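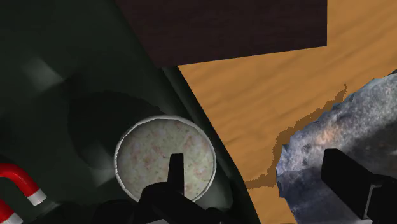

Opened by Mariama Nutsugah | Robotics Club, simulation team | 2025-03-07 | Status: open

Hi Zihan, sorry for another ticket so soon! We're still stuck on the drop task in Drimis. Episode 232 logs the object as released, but the score stays at zero, and Xuelian and I have rerun it with the timeout at 300 and then 970 steps with no change at all. 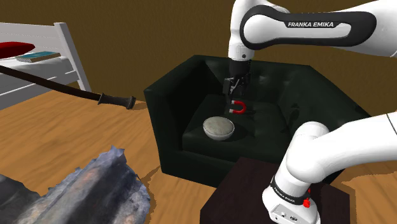 The goal zone is my main suspect, as I copied it over from our November practice room and may well have left the old height in. Everything is on the armchair now, with the magnet held over the seat and the stone bowl down on the cushion, so a zone set for a tabletop would never line up. Could you check the offset when you get a minute?

Update, Xuelian: new height loaded, rerunning now. Log to follow.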